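TV stand

A TV stand (also television stand, TV bench or media unit) is a low piece of furniture made to carry a television and the equipment used with it. Most have a flat top, one or more open compartments and, in many models, drawers or doors.

Background

Early stands were built for deep, heavy picture-tube sets and were correspondingly short and thick. Flat screens moved most of the weight close to the panel and made the set wider, so stands became longer and shallower. Some makers kept the older depth — the Flekberg bench is one case — to leave working space in front of the screen.

Construction

The top spans between two side panels and is often supported by an upright divider, which also separates the open section from the drawers. Open sections suit equipment operated by infrared remote, as a solid door blocks the signal. Drawers run on side-mounted or undermount slides and are fitted with bar handles, knobs or a recessed grip. The back is left open or cut out for cables and airflow.

Load ratings are given separately for the top and for each shelf. The Orlandini two-bay unit, for instance, is rated at 38 kg on the top. The rating assumes an even load; a set on a single central foot concentrates its weight on a smaller area.

Use of the top surface

Any depth left in front of the television tends to be used as a general shelf. Remote controls, coasters, small boxes and holders for accessories are commonly kept there, and textiles may be hung over the edge.
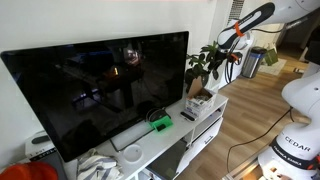
How high should a TV stand be?
The usual aim is to bring the middle of the screen near the eye level of a seated viewer, so the height depends on both the seat and the size of the set.

Placement

Stands are placed flat against a wall or diagonally across a corner. Corner placement takes up more floor area but lets the screen face seating on two sides. The angle between the walls is normally 90 degrees, and the triangular space behind the stand is used for power strips and spare cable. Long units such as the Kadow 2102 are difficult to place this way.

Stability

A television on a stand can tip forward if pulled or if an open drawer is used as a step. Wall straps are attached to the set, the stand or both. Flilier supplies two straps with each unit over 1000 mm wide. Heavy items are best stored in the lowest compartment.

Care

Painted and foil-covered surfaces are wiped with a damp cloth and dried. Vents on equipment in closed sections should be kept clear of dust.

See also: Sideboard; Cable management; Wall mount

Last edited 2022-05-26 by Tuva Tveit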